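4.2 Setting up and keeping up the cell

The Jalley cell is one arm, one two-finger gripper and one gray table, and it has been in service long enough to have opinions. Earlier reports on the Ketotance project gave the cell a single sentence ("a standard tabletop setup was used"), which hid most of the work. We give it a section, partly for the sake of anyone who wants to repeat the study and partly because Krešimir Golob, who looks after the cell, asked whether his year could be written up as more than a footnote.

The logs cover 3648 grasp attempts on packaged groceries. The first 2505 were made with the finger pads the gripper came with, and the rest with a second set cut to the same outline from a softer sheet. Nothing else on the gripper was meant to change at the swap. The wrist camera came off to let the screwdriver in, however, and went back on a hair away from where it had been, so the two blocks carry separate camera calibrations and are reported apart in Table 3.

Each morning began with the same short routine. The arm was sent to its rest pose over the table, the fingers were opened, and a still was saved from the wrist camera before the first attempt (Figure 4). The operator compared the position of the pads with a reference still from the day of calibration. If either pad had moved by more than 2 mm, the screws on that finger were checked and the calibration was run again. This is dull work and was skipped exactly once, in March, at a cost of 107 attempts that had to be thrown out.
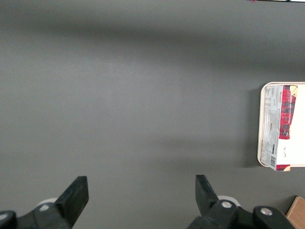 Figure 4. Wrist camera view with the fingers open. A white tray with a food package lies to the right.

The screws themselves were the most frequent cause of trouble. They work loose slowly, and a loose finger still closes, still lifts most boxes, and reports nothing wrong. The symptom is a slight lean that shows up first on flat, slick packages -- the ones we had already blamed on the grasp planner. Two weeks of planner tuning went by before Golob tightened a screw a quarter turn and the planner became clever overnight. Thread lock was applied from then on, and the tuning was rolled back.

Light was the other standing problem. The table was painted matte to keep glare down, and it does, but it takes shadows as readily as any other surface. The depth estimate was mostly unbothered. The color segmenter, trained under the even lamps of our Greenberg lab, was inclined to treat a dark enough shadow as an object and propose a grasp on it. We tried moving the lamps, which moved the shadows. In the end we retrained on stills from the cell itself, shadows included, and left the lamps alone.

Wear parts were kept in a drawer beside the controller, with a paper card for each change of pads. The Hinance logging software has a form for this purpose, with a required field for "asset parent" that none of us could fill in, and the card was more complete by the end of the study. Both records are included in the supplement, with the card transcribed as written, except for two remarks about the form.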